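Lists > Orkia Residence Life > orkia-tournaments > Archive by thread
Search this list Search tips Advanced

Subject: Re: February stair race, heats and sign-in
From: Masaru Sugiyama
Dec 25, 2022

Hi all,

Answering Seon-mi's message on the list, as three other people wrote to me with the same question. Her original is quoted further down.

The stair race in Chae Hall is going ahead in February. Teams are two people, one from each floor group, and both have to live in the building this term. Each runner goes from the mail room to the top landing and back down to the second floor, where the partner is waiting. The tag has to be a hand on a shoulder. Last year we had people throwing keys to each other and it led to arguments.
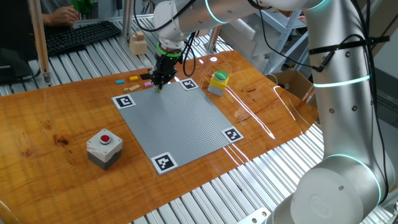
Heats will be drawn the evening before and posted on the board outside the laundry. We will run two teams at a time, one on the east stairs and one on the west, then swap. Your time is the sum of both runs. The stairs are not identical, and the swap takes care of that. For the draw, each team gets a color and a square on the board. The board will be a gray studded building plate like the one under the gripper, and I will set it flat on the front desk so people can check that their team is on it. If your color is missing after dinner, come and find me.

Sign-up is on paper only. Put both names, both room numbers and a phone number that one of you answers. The fee is 2 dollars a team and goes to the pizza. We had 300 slices last time and ran out before the final, so if anyone can help with a second order please write to me off list.

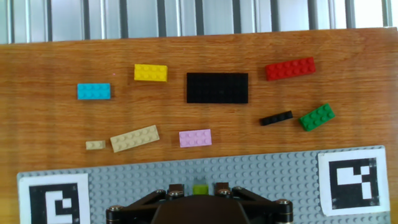
Shoes must have a closed toe and a rubber sole. No socks, no sandals, no cleats. The handrail is allowed going up and expected going down. Skipping steps is fine on the way up. On the way down you touch every step, and there will be a marshal on each landing watching for that. A skipped step on the way down adds five seconds.

The Cirkby trophy is still in the display case in the lobby and will be handed over after the final. The names plate has space for this year and one more.

Here is the part of the earlier message I am answering:

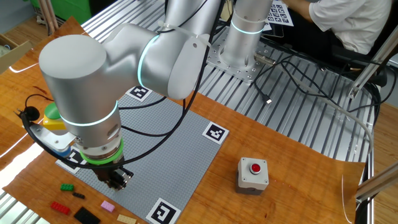
> Seon-mi Hong wrote:
> Does the stair race count toward the Palemgate Cup this year, or
> is it a separate thing again? Our floor has 1157 points and we
> would like to know before we decide who to put in. Also, can a
> person race twice with different partners? Two of our runners
> have partners who may be at an away meet that weekend, and we
> don't want to sign up and then drop out.

Yes, it counts. A win is worth 200 points, and the losing finalists get half. Every team that finishes a heat gets ten. I know the sheet on the fourth floor says something else. That sheet is from the old rules and should come down.

No, a person can't race twice. You can name one substitute when you sign up, and the substitute can't be on another team. If your partner is at the away meet, put the substitute's name on the second line and write "sub" next to it. 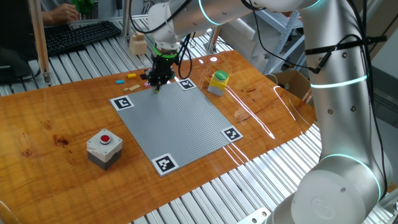 Marshals are still needed for the west stairs. You get a vest and a stopwatch, and you can't be racing in the same heat. We need one person per landing plus someone at the mail room door to keep it open. Floors that send a marshal get ten points, the same as for finishing a heat.

The elevator will be left alone for people who aren't taking part. Please don't hold it to get to the start.

Questions to the list are better than questions to me, so everyone sees the answer.

Masaru

3 replies | 2 shares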